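Jolla Slow-Release Food for Pots and Borders, 20 kg bag

We've stocked Jolla for a good many seasons now at Dolholm, and it's still the one we reach for when a customer comes in with a tired camellia and a worried look. It's a gentle granular feed that you scatter, scratch in lightly and water well, and then you can more or less leave it alone until the weather turns. 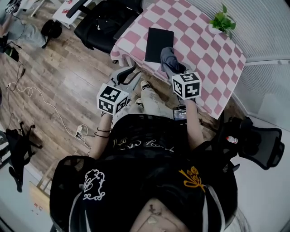 Words by Kiros Gashaw | Dolholm Nursery | Tue 3 November

The granules are small and a dull brown colour, so they don't show up much on top of the mulch (the old ones were bright yellow and I never got used to them!). For established shrubs, use a good handful around the drip line, keeping it clear of the trunk. Pots need less than you'd think, so go easy with anything newly planted, and go easier still with natives, which would really prefer our Cloltimholm low-phosphorus blend.

One bag covers up to 1000 square metres of border at the light rate. Store it somewhere dry with the top folded over, and keep it well away from the dog, who will find it delicious.

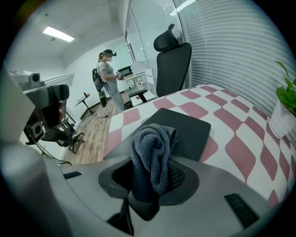
Chanida Ongart wrote to tell us she'd fed her gardenias with it in January, in the worst of the heat, and would have done better to wait for a cool week and water the night before. We'd go along with that.

Also available in a 2 kg tub. Trade orders for Prasertsri growers are by the pallet, so please ring ahead.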